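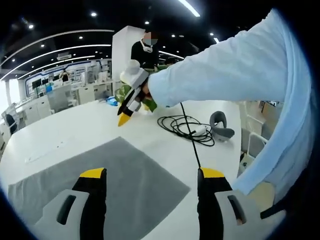

케켈리 갸음피가 지난 시간 끝나고 강의 게시판에 올린 글부터 읽고 시작하겠습니다. 저는 프리퀄이 왜 필요한지 아직도 잘 모르겠어요. 어차피 누가 살아남는지 다 알고 보는 거잖아요. 긴장감이 생길 수가 없는데, 제작사는 왜 자꾸 앞 이야기를 만들까요?

아주 좋은 질문이에요. 사실 이번 주 유인물은 원래 웹 시리즈의 회차 길이를 다루려고 절반쯤 써 두었는데, 이 글을 읽고 순서를 바꿨습니다. 회차 길이 이야기는 다음 주로 미루고, 오늘은 앞 이야기를 어떻게 쓰는가를 함께 보겠습니다. 미리 인쇄해 오신 분들께는 미안합니다. 버리지 말고 가지고 계세요, 다음 주에 그대로 씁니다.

연속극 서사와 세계관 구성
제6강 유인물: 결말을 아는 이야기의 긴장

1. 먼저 용어부터

프리퀄이라는 말을 우리가 꽤 헐겁게 쓰고 있어서 조금 정리하고 가겠습니다. 이 수업에서 프리퀄은 먼저 발표된 작품보다 이야기 속 시간이 앞서는 작품을 말합니다. 발표 순서가 뒤이고 작중 시간이 앞이라는 두 조건이 다 맞아야 해요. 본편 안에 들어 있는 회상 장면은 아무리 길어도 프리퀄이라고 부르지 않겠습니다. 같은 시기에 다른 장소에서 벌어지는 이야기는 외전으로 따로 두고요. 물론 실제 작품들은 이 경계를 마구 넘나듭니다. 과제에서 애매한 작품을 고르셨다면 왜 그렇게 분류했는지 한 줄만 적어 주시면 충분합니다.

2. 오늘의 사례: 〈메티네〉와 〈월투세티〉

지난 학기부터 들으신 분들은 〈메티네〉를 이미 지겹도록 들으셨겠지만(저도 압니다!) 처음 오신 분들을 위해 다시 적습니다. 〈메티네〉는 행성 사이를 오가는 우편선을 무대로 한 공상과학 연속극이고, 본편은 모두 27화입니다. 선장 피아조가 마지막 회에서 배를 버리고 혼자 트렌로 정거장에 남는 것으로 끝나지요. 〈월투세티〉는 그보다 40년 앞선 시기를 다룬 디지털 시리즈로, 10화짜리 짧은 작품입니다. 각본은 두 작품 모두 앵거스 코스그로브가 맡았습니다.

〈월투세티〉의 주인공은 트렌로 정거장을 처음 지은 기술자 집단입니다. 본편을 본 사람은 이 정거장이 결국 버려진다는 사실을 압니다. 본편 3화에서 우편선이 처음 정거장에 닿을 때 이미 불이 꺼져 있었으니까요. 그러니까 시청자는 첫 장면부터 결말을 손에 쥐고 있는 셈입니다. 케켈리 씨가 말한 바로 그 상황이에요.

3. 무엇을 아는가와 어떻게 아는가

여기서 제가 권하고 싶은 방법은, 시청자가 아는 것을 종이에 죽 적어 보는 겁니다. 수업 중에 같이 해 보면 대개 이런 목록이 나옵니다.

정거장은 버려진다.
중앙 통로의 문은 안쪽에서 잠겨 있었다.
항해 일지에는 1369번 항목까지만 기록이 있다.
피아조의 할머니가 그곳에서 일한 적이 있다.

적어 놓고 보면 아는 것이 생각보다 띄엄띄엄합니다. 문이 안에서 잠겼다는 건 알지만 누가 잠갔는지는 모르고, 일지가 끊긴 곳은 알지만 마지막 항목을 쓴 사람은 모릅니다. 〈월투세티〉는 이 빈칸 위에 서 있는 작품이에요. 각 화가 시작될 때 화면 구석에 일지 번호가 뜨는데, 본편을 본 사람에게는 그 번호가 올라가는 것만으로도 초읽기가 됩니다. 처음 보는 사람에게는 그냥 번호고요. 같은 화면을 두 부류의 시청자가 전혀 다르게 보는 것이지요. 저는 이 대목을 볼 때마다 참 잘 썼다 싶습니다.

지난 학기에 코조 안트위가 발표에서 이런 반론을 냈습니다. 번호가 초읽기 노릇을 하는 건 인정하지만, 4화와 5화에서는 번호가 너무 천천히 올라가서 오히려 맥이 빠진다는 것이었어요. 일리가 있습니다. 두 화를 합쳐 봐야 이야기 속 시간으로 하루가 채 지나지 않거든요. 이 부분은 저도 아직 마음을 못 정했으니 여러분 의견을 듣고 싶습니다.

4. 피해야 할 것: 설명하는 프리퀄

앞 이야기를 쓸 때 가장 흔히 빠지는 함정은 본편의 모든 것에 유래를 달아 주는 일입니다. 별명의 유래, 흉터의 유래, 외투의 유래까지 하나하나 보여 주다 보면 주인공의 인생이 어느 특별한 일주일에 몽땅 몰려 버립니다. 〈월투세티〉도 여기서 완전히 자유롭지는 않아요. 7화에서 우편선의 경적 소리가 정해지는 장면은, 솔직히 없어도 되는 장면입니다. 팬들은 좋아했습니다만, 그 3분 동안 이야기는 한 발짝도 나아가지 않습니다.

반대로 할머니 이야기는 아주 절제되어 있습니다. 이름이 한 번도 불리지 않고, 피아조와 닮은 말버릇이 두어 번 나올 뿐이에요. 눈치챈 사람만 눈치채게 두었습니다. 주웨이라 움베이가 쪽지 과제에서 이 점을 짚으면서, 9화의 식당 장면에서 할머니가 컵을 엎어 두는 버릇까지 본편과 맞물린다고 써 주었는데 저는 그걸 놓치고 있었습니다. 다시 돌려 보고 한참 감탄했어요.

5. 홍보와 서사가 만나는 곳

시간이 되면 예고편 이야기도 조금 하겠습니다. 프리퀄의 예고편은 난처한 물건입니다. 본편 팬에게는 익숙한 것을 보여 줘야 하고, 새 시청자에게는 예습이 필요 없다고 안심시켜야 하니까요. 〈월투세티〉의 첫 예고편은 본편의 주제곡을 느리게 편곡해 깔았고, 두 번째 예고편에는 음악이 아예 없습니다. 두 편을 이어서 틀 테니, 각각 누구에게 말을 거는 예고편인지 생각하면서 봐 주세요. 예브헨 티모슈크가 우크라이나어 자막판을 구해 준 덕분에 자막에서 빠진 대사도 비교해 볼 수 있습니다. 정거장 이름이 들어간 대사가 통째로 빠져 있는데, 글자 수 때문인지 일부러 숨긴 건지는 저도 모르겠습니다.

6. 케켈리 씨의 질문으로 돌아가서

긴장감을 '누가 살아남을까' 하나로만 본다면 말씀하신 대로입니다. 그런데 살아남는다는 걸 아는 인물이 무엇을 내주고 살아남는지는 아직 모릅니다. 피아조의 할머니는 살아서 정거장을 나옵니다. 손녀가 있으니 당연하지요. 그렇다면 마지막 화에서 안쪽에 남아 문을 잠근 사람은 누구이고, 할머니는 그때 문의 어느 쪽에 서 있었을까요. 저는 10화를 보면서 손에 땀이 났는데, 여러분은 어땠는지 궁금합니다. 전혀 아니었다는 분도 꼭 손을 들어 주세요.

읽어 올 것과 과제

〈월투세티〉 1화와 10화를 이어서 보고 오세요. 가운데를 건너뛰어도 괜찮습니다.
본편 3화의 정거장 도착 장면을 다시 보고, 시청자가 새로 알게 되는 사실을 목록으로 적습니다.
그중 빈칸 하나를 골라 한 쪽짜리 장면을 써 봅니다. 대사는 열 줄을 넘기지 마세요. 유래를 설명하는 대사는 한 줄도 쓰지 않는 것이 조건입니다.
제출은 2021년 7월 8일까지 게시판에 올려 주시면 됩니다. 늦을 것 같으면 미리 한마디만 남겨 주세요, 제가 꽤 너그러운 편입니다.

참, 지난번에 빌려 가신 본편 대본 묶음 중에 14화가 안 돌아왔습니다. 가방 속을 한 번씩만 살펴봐 주세요.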